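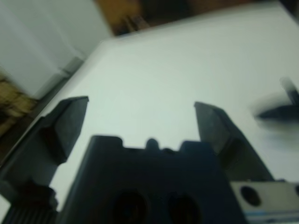
Dark gripper over a white tabletop, a bit blurred.

Subject: Re: [allotments] Dornance powder and the clubroot question
From: Oddur Hviid

Thanks for sending the leaflet round. I've read it twice and I still don't know what's in the tub.

On Thursday, Tosh wrote:

> I know some of you will roll your eyes but I want to put in a joint
> order for the Dornance soil powder before the brassicas go out. The
> leaflet says it "restores root balance" and clears clubroot in one
> season. A chap on the lower plots used it last year and his sprouts
> were the best I've seen on this site. If we buy the big sack it comes
> out a lot cheaper each. Also the Jidine seed order closes at the end
> of February so could people please tell me what they want.
>
> Does anyone have a reason NOT to try it? It can't do any harm.

I have a few reasons, Tosh, and I'll try to be fair about it.

First, the sprouts. I saw them too and they were very good. They were also on plot 7, where as far as I know there has never been any clubroot. The trouble is all at the top end, by the old gate, where the water sits. If you put a powder on a bed that hasn't got the disease and the disease doesn't turn up, I can't see what you've learned. His neighbour's sprouts were nearly as good, and she used nothing but the council compost that everybody moans about.

Second, "clears clubroot in one season". I'd like to know who dug up what and when. The resting spores are supposed to sit in the ground for years and years, which is why the old boys used to tell you to give up on cabbages in a bad bed altogether. If somebody had found a powder that did away with them by October, I'd expect farmers to be buying it by the lorry load, and I wouldn't expect to hear of it first from a folded sheet with a drawing of a smiling turnip on the front.

Third, it says "mineral based" and that's all it says. If that means lime, then fine, lime does help on our sort of ground and I've used it for years, but I can get lime from the merchant on the ring road for a fraction of the price. If it isn't lime, I want to be told what it is before it goes on something I eat. I rang the number on the back and got a recorded message about garden furniture.

"It can't do any harm" is the bit I'd argue with most. We had this with Sinex, if anyone remembers, the slug stuff, when half the site was going to be free of slugs by midsummer. We spent 300 pounds between us. There are still two tubs of it in the shed, set hard as concrete, and the slugs are in excellent health. That money would have paid for the drainage pipe.

And drainage is what I'd rather talk about. The top 4 plots are wet from November to April. Clubroot likes wet, sour soil, and we give it exactly that and then go looking for something in a packet. The quote we had for a proper land drain along the top path was 3470, and I know that made people go quiet, but it was for a contractor doing everything. I think we could dig a good part of it ourselves and only pay for pipe and gravel. I'm not certain of that. I'd want someone who has laid one to come and look at the fall before we put a spade in, because I've got the levels wrong before (ask me about the pond).

If people are still keen on the powder, at least do it in a way that tells us something. Pick one bad bed at the top end. Powder on one half, ordinary lime on the other, same plants from the same tray, put in on the same day. Pull them up in autumn and look at the roots, both halves, with more than one person there. I'll give up half of my own bed for it, and I'll buy the lime. I don't mind being wrong. I do mind buying a big sack first and finding out afterwards, and I notice the leaflet is very keen on the big sack.

Until then please don't put me down for a share.

Seed order, Tosh: one packet of the Jidine leeks, one of the purple kale, and the short carrots if they've still got them. Not the "giant" beetroot again. Mine came up the size of marbles last year – the photo on the packet must have been taken very close up.

One other thing, does anyone know who has the long-handled bulb planter? It was hanging up behind the shed door before Christmas and now there's only the nail.

Oddur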